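**Switching my old Lanz phone to a slower charger, a thread** 🔋

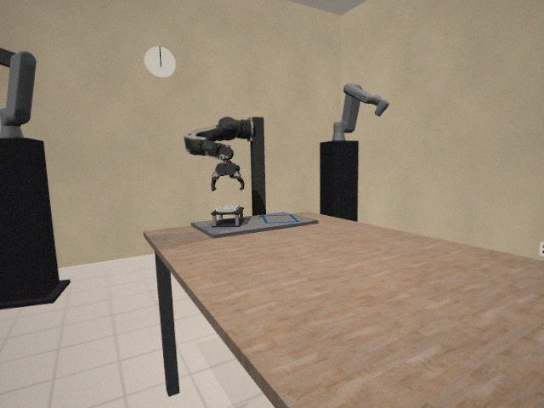 Gondetti

8 Jan 2022

Okay so I finally did the thing I've been meaning to do since May, which was to stop fast charging my phone overnight and see if I could live with it. I can! And I have thoughts, so many thoughts, sorry in advance.

---

Background: the phone is a Lanz, three years old, and I love it more than I should. It fits in one hand, it has a headphone jack, and the back is scuffed in a way I've grown fond of. I don't want a new one. I want this one to keep going.

---

The battery counter in Matance (the little app I use to keep an eye on this stuff) says 616 charge cycles. I have no idea if that's a lot for someone who keeps maps open all day. It sounded like a lot when I first saw it, and I sat there in the kitchen feeling a bit guilty.

---

So I dug out the tiny charger that came with an old pair of earbuds. It's slow. Wonderfully, ridiculously slow. I plug in when I brush my teeth and it's still working away long after I'm asleep.

---

What I noticed first is that the phone doesn't feel warm when I grab it in the morning. With the fast brick it was always toasty, especially if I'd left it in its case. Now I pick it up and it's just a cool slab of glass and I love that.

---

Second thing: I set the limit in Matance so it beeps at me before the phone gets to 100. Then I slept through the beep every single night, because of course I did 😅

---

Somebody in the replies last time told me to get a plug timer. Yes! Good call! I bought a Drinoritz one, the kind with the dial and the small pins you push down, and it makes a faint ticking sound that I've started to find relaxing. It cuts the power after six hours and that's that.

---

The phone usually ends up somewhere in the eighties by breakfast. I was sure I'd miss having it completely full. I don't. On a normal day I'm home before I've even thought about plugging in again.

---

Days that aren't normal are a different matter. I went to see family over the holidays and took the fast brick with me and used it without a single regret, sitting on the floor next to the only free outlet in the hallway. Fast charging is great when you need it! I'm not giving it up, I just don't need it while I'm unconscious.

---

A few people asked whether my battery health number went up. Nope, and I wouldn't expect it to. A worn battery doesn't heal. I'm hoping it goes down more slowly from here, and I won't know that for months. Please don't take this as a test of anything, it's one phone and one person with a ticking plug.

---

Now the part I really wanted to talk about: the settings!! I had never gone through the battery page properly and it was a treat. My podcast app was refreshing in the background all night long. For what? I listen to the same two shows.

---

I turned off background refresh for nearly everything and then went back and put it on again for messages and the weather. The weather one is pure vanity, I like seeing the right little cloud when I wake up.

---

Also worth a look if you have a phone of this age: the auto brightness on mine had drifted way too bright indoors. I turned it off, dragged the slider down by hand in a dark room, turned it back on, and it seems to have learned some manners. Might be a Lanz thing, might be a placebo, but my eyes are happier.

---

Stuff I tried and dropped: grayscale mode (sad), low power mode all day (mail showed up so late that I missed a dentist reminder), and turning off location for maps (I got lost near my own house).

---

Cables! I tested every cable in the drawer and two of them only worked if you held them at an angle. I'd been blaming the charging port this whole time. Before you pay for a repair, clean the port out gently with a wooden toothpick, phone switched off, and try a different cable. The amount of pocket fluff that came out of mine was frankly impressive.

---

I did ask a repair shop what a fresh battery would cost, and it was less than I'd feared. So that's the plan for when this one gets truly tired. I was weirdly cheered up by that phone call. A new battery and the scuffs stay!

---

Next up I want to try the same slow charger on my tablet, which spends most of its life plugged in on the bookshelf and probably shouldn't. If you've got an old Lanz tablet and a routine you like, tell me about it, I'll read every reply.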